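Grokavetti box set review: 26 films, one very heavy box

Posted 9 Jun 2020 in Movies / Home viewing

I've been a sucker for old musicals since I was a kid, so when Veltholm announced it was putting out the whole Grokavetti studio catalogue on disc I had my card out before I'd finished reading. Then it sat in customs for ages, and then I had to find somewhere to put it (it doesn't fit on a normal DVD shelf, be warned).

So, what do you get? 26 films on disc, a 672-page book and a fold-out poster I'll never hang because I don't have a wall big enough. The book is the best bit! It's full of production notes, song lyrics in the original and in translation, and a long chapter on the dubbing singers, who hardly ever got a screen credit. I read that chapter twice.

The picture quality is up and down. The colour films look gorgeous, especially Mazandarani, with the big staircase number and all those gold costumes. I'd only ever seen it on a taped-off-the-telly copy where everyone was orange. The early black and white ones haven't had the same love. There's a flicker through most of the first reel of The Ferry Clerk, and the sound on a couple of the comedies is so thin I had the volume right up and still missed jokes.

Subtitles are good on the whole, though whoever did the songs has tried to make them rhyme, and I wish they hadn't. You can't switch to a plain version either. My other grumble is the menus, which play the same 20 seconds of trumpet over and over while you look for the remote.

Packaging is sturdy. The discs sit in cardboard sleeves that grip a bit hard, so go gently. Mine is numbered 1,469 out of 1,566, which tells you they weren't expecting a stampede.
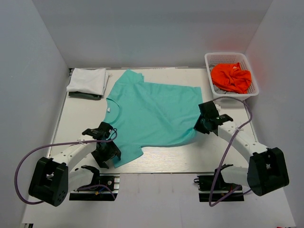
Do you need to have seen any Grokavetti films before buying the set?

Start with Mazandarani on its own if you're new to the studio. Dilico still sells it as a single disc, with the same transfer and the same subtitles, and if the staircase number leaves you cold you've saved yourself a lot of money.

For me it's four stars out of five. I've got nine films left to go and I'm saving the two circus ones for July, when it's too cold to go out anyway. If they ever do a second pressing, please fix the trumpet.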